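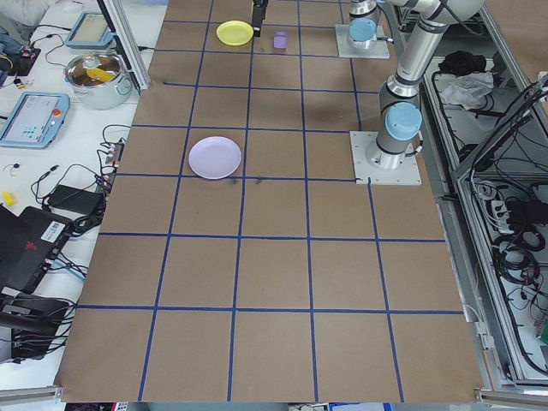
Home Get Involved Join the Choir Concerts Contact

Come and sing with us! (Yes, you)

Hi, I'm Chae-won Bang, and I run the Stirnine Community Choir, which meets in the old bank building on the square. We're looking for new singers for the spring season, and I'd love it if some of them were people who have never been in a choir before and have been putting off asking.

What are we singing? A real mix. There's a set of lullabies in five languages, a couple of sea songs, and a new piece Jae-hoon Yoon has written for us called Pluvora, all about rain. It has whispering and finger clicking in it, and one long stretch where the basses hold a single note while everybody else goes wandering off. I've had it stuck in my head since October. My kids have asked me to stop humming it at dinner.

You don't need to read music. I send out practice tracks for every part, recorded by Songül Yurt (altos, you're in luck, she does yours with extra patience), and you can learn the whole thing in the car if that's how you work. If you do read music, great, sit next to someone who doesn't.

There's no audition. I'll ask you to sing up and down a few notes with me at the piano so I know where to put you, and it takes less time than parking does. Please don't prepare anything! Last year a very nice man came in with a full opera aria and I felt terrible that he'd gone to the trouble. He's a tenor now and we adore him.

Speaking of tenors, we need them badly. Low altos who'd like to try the tenor line are very welcome too. Sopranos, I'm sorry to say I may have to start a waiting list for you, but write anyway, because people move away and schedules change and I hate turning anyone down.

Rehearsals are in the evening, 2 hours with a tea break in the middle. I'd ask you to make most of them, and to be at the dress rehearsal no matter what. The concert is at Jestbridge Hall, which seats 628, and before you panic, we've never filled it. Last spring we had 196 people in the audience and it felt wonderfully full from where I was standing (I had my back to them, so take that how you like).

It costs nothing to join. You'll need a black folder and something dark to wear for the concert, and we have spare folders in the cupboard if you can't find one.

The building has a ramp at the side door on the parking lot side, and large-print scores are no trouble at all, just tell me what size you like. Anyone over sixteen can come. Under that, Si-woo Oh leads a youth group and would be thrilled to hear from you.

To sign up, send me a note through the contact page with your name, whether you think you're high or low ("no idea" is a fine answer) and anything I should know. I'd like to hear from you by 9 February 2024 so I can get the scores printed. You can also come to one rehearsal, sit at the back with a cup of tea, and decide afterward.

Chae-won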